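Setting the table at Vaher's open day

Mar 28, 2026

I'd had the Vaher open day in my diary since February, and I very nearly didn't go – the bus out to Cleddale takes forever and it was tipping it down. So glad I did!

Vaher is the robotics workshop in the old units behind the station. They let people in 14 at a time, so there was a bit of a queue, but someone came along it with tea and I got chatting to a couple who'd driven over from Stastenlow (they'd come mainly for the welding, which I skipped).

The first room was packing and sorting, all very fast and very loud. I liked the second room much more. It was quieter, and the job there was one I do every single night without thinking: getting the cutlery in and out of the drawer and round a plate.

Orathai Boonchu was running that one and she was brilliant with questions, even mine. I asked why cutlery, of all things, and she said it's thin and shiny and lies flat, so there's hardly anything to get hold of. That's what the little rests are for. They lift a knife or fork up a touch so the fingers can get round it. I've got a set of knife rests from my gran that have never left their box, and now I feel I should dig them out.

She told us they'd done about 200 goes at the table-laying since the new year, and that the drawer gave them more bother than the plate did. A boy next to me wanted to know if it could do spaghetti. Not yet, apparently.

What surprised me was how long I stood there. It's slow, much slower than you or me, and you find yourself leaning in and holding your breath over a fork. My friend Zihan Lei had wandered off to the Jemix stand for a free pen and had to come back and fetch me!
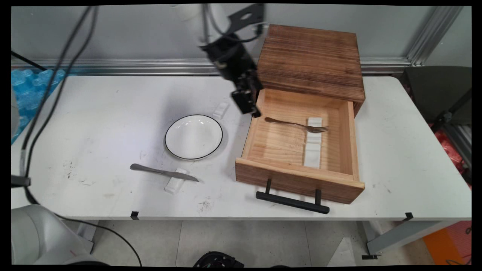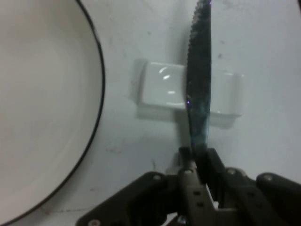 Laying the table at Vaher: the drawer and plate first, then a knife up close in the gripper.

They're doing another one later in the year and I'll be going, with a proper coat this time. Tickets were free but you do have to book.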